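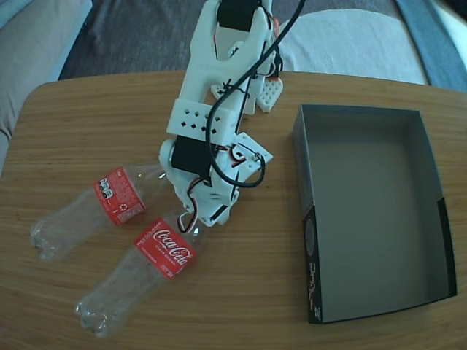

Reading time: 2 min

Section 4. First pick-and-place run

The Plelton arm ships with a short practice routine that moves light objects from the table into a box. Run it once before you write routines of your own. You need the assembled arm, the power supply, a computer with the Plelton software, and the items listed in 4.1.

4.1 What you need

Two empty plastic drink bottles. Coca-Cola bottles with the caps off and the labels left on work well.
One open box with low sides and no lid. A plain gray inside is easier on the software than a shiny or patterned one.
A flat, steady table. A wooden table is fine.

4.2 Laying out the table

1. Clear the table of everything the routine does not use.
2. Lay both bottles on their sides to the left of the arm. Point the necks toward the base of the arm and the bottoms away from it.
3. Set the box to the right of the arm with the open side up. Leave a strip of bare table between the box and the arm.
4. Check that the bottles do not roll. If they do, turn them a little until they stay put.

Note: Start with empty bottles. The printed jaws are made for light objects, and a full bottle will stall the servo.

4.3 Checking the cables

1. With the power off, move the arm by hand through its full swing, left to right and back.
2. Watch the red, white and black servo wires at the lower joint. They need a small loop of slack, but the loop must not hook the neck of a bottle.
3. Watch the thick black cable that runs down over the gripper. It should make a wide loop beside the arm and stay out of the jaws.
4. If a wire pulls tight at any point, loosen it and tie it again with more slack.

CAUTION: Do not move the arm by hand while the power is on. You can strip the servo gears.

4.4 Checking the fingertips

1. Look at both white fingertip pads. The textured side faces inward.
2. Press each pad with a thumb. It should not shift on the jaw.
3. Wipe the pads with a dry cloth. Do not use oil or alcohol.

4.5 Running the routine

1. Connect the power supply and switch on the arm. Wait for the servos to hold.
2. Open the software and choose Practice, then Two Bottles.
3. Set the speed to 29. Do not go above 86 with the pads supplied in the kit.
4. Click Start and keep your hands off the table until the status line reads Done.

CAUTION: The jaws can pinch. Keep fingers, hair and sleeves clear. To stop the arm at any time, press the space bar or switch off the power supply.

4.6 If something goes wrong

Code 903: The jaws closed without meeting an object. Move the bottle closer to the arm and start again.
Bottle slips out of the jaws: Lower the speed and repeat 4.4.
Arm stops over the box: Check for a cable caught under the box or on the edge of the table.

Section revised Oct 15, 2018, by Magdolna Pap.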